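Trumunel's tidy drawer plan leaves the ironing pile where it was

Households in Vorkholm are being asked to give up the laundry chair. The chair, for anyone lucky enough not to have one, is the seat in the bedroom where clean clothes wait to be folded, and Trumunel, the home storage firm, says it can be cleared for good with a white basket, a flat table and two minutes' practice an evening.

The firm's Fold First scheme opened in August at its shop near the station. It costs £63 for a basket, a printed booklet and a place at one evening class. According to Trumunel, 959 people have signed up, and 91 per cent of those who sent back a form said their drawers were "calmer" at the end of the month. The firm did not say how many sent back a form.

It is hard to object to a folded T-shirt. It is easier to object to paying for one. The method in the booklet will be familiar to most people who have worked in a clothes shop: lay the shirt flat, smooth it from the middle outwards, bring in the sides and sleeves, then fold up from the hem. The booklet gives this four pages, and gives a fifth to the choice of table, which should be pale, clear of clutter and high enough to save the back. A bed, it says sternly, will not do.

Trumunel points to its sister scheme in Guimarães, where it says the classes are now in their second year. Asked whether anyone had been back to look in the drawers, the firm said a survey by Datano was planned. Until that appears, the case for Fold First rests on the forms and on the booklet, which is at least cheerful to read. 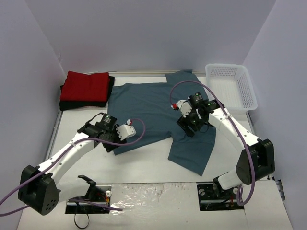
Issue 63, page 2

The shirt is the easy part, as any parent will know. A blue-grey tee spread across a white table, with the finished red and black things stacked in one back corner and the basket in the other, makes a decent advertisement for folding. Fitted sheets get a single paragraph in the booklet. Odd socks get none, and school jumpers are covered by the advice to "treat as a large T-shirt" — tried at this desk, with poor results.

There is also the matter of where the stack goes next. The booklet stops at the table. Getting clothes from there to a drawer, up a flight of stairs and past the chair, is left to the customer.

Evening classes start at 7pm and places can be booked at the shop. The basket is also sold separately, though Trumunel would not give a price for it before we went to press.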